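Briltadcombe Automation Forum > Data Capture and Teleop > Faults
Thread: Right gripper drops width signal while holding soft objects

ridgepole
Posted 09/04/2022
We run hand-held Clamuson grippers, one per hand, recording through Ilter. The kitchen task is bowl, sponge, microwave. Since the last firmware update the right unit loses its finger width channel partway through an episode. Pose tracking carries on normally. The width value freezes at whatever it last read, so playback has the robot closing on a sponge that was released a while back.

Out of 652 episodes, 24 have a frozen width. All on the right unit. No error in the log, which is the part I object to. 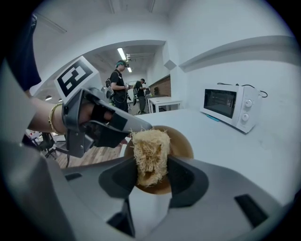
Sponge task, right-hand unit closed on the block.

Rigid objects almost never trigger it. Has anyone seen this?

flatwasher
Which cable? If it's the stock one, swap it before you touch anything else. We had the same symptom in February and it was the connector at the grip end. The strain relief is too short and the plug works sideways when you rotate your wrist.

ridgepole
Stock cable. I swapped left for right last night and the fault stayed with the right unit, so I don't think it's the cable.

flatwasher
A cable swap doesn't rule out the socket. The socket is what wears.

oddparity
I disagree with the connector theory. A loose connector gives you dropouts and spikes, and the log would show gaps. A clean freeze with no error sounds like the stale value filter. New firmware holds the last reading if the change per sample is under a threshold. Soft objects compress slowly, so you sit under the threshold and the filter decides the sensor is idle. It's then supposed to wake on movement and sometimes doesn't.

ridgepole
That would fit the sponge. It doesn't explain why the left unit is fine.

oddparity
Does the left unit ever hold the sponge?

ridgepole
Not in this task. Fair point.

kelpline
Safety note, as it hasn't been raised. If these episodes are replayed on an arm, a frozen width means the arm keeps gripping while the trajectory goes on to the next step. Ours was a Kauppinen arm and it dragged a bowl off the bench and bent a finger. Quarantine the bad episodes before anyone replays them. Also look at your floor. Cables lying across a walkway get stepped on, and a tug at the wrong moment looks a lot like a firmware fault.

ridgepole
Bad episodes are already pulled and replay is locked out. As for the floor, no argument. Same room, same session:
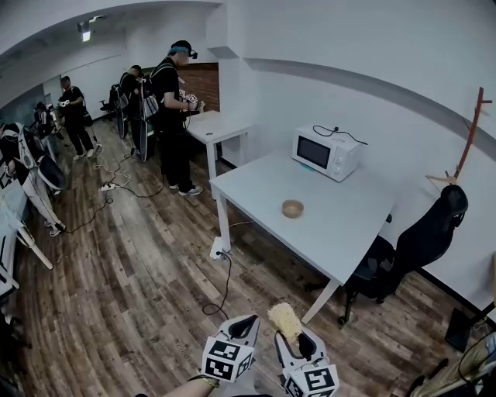

Test procedure (edited in by ridgepole)
1. Left unit on the sponge, 217 episodes, current firmware.
2. Right unit on the sponge, same count, old firmware.
3. Cables taped down and kept clear of feet for both runs.

flatwasher
You're changing the hand and the firmware across two runs. If both come back clean you've learned very little. Add a run with the right unit on current firmware and the floor tidied.

ridgepole
Agreed, added as a third run.

ridgepole
Results. Left unit on current firmware froze 2 times. Right unit on old firmware, none. Right unit on current firmware froze again with the cables taped. I've gone back to the old version on both units and logged a ticket.

oddparity
Consistent with the filter.

flatwasher
I'd still open up that socket. Two freezes on the left is a lot fewer than I'd expect if it were only firmware.

kelpline
Whatever the cause, have the recorder flag any width that stays constant while the fingers should be moving. It's a short check and it runs offline.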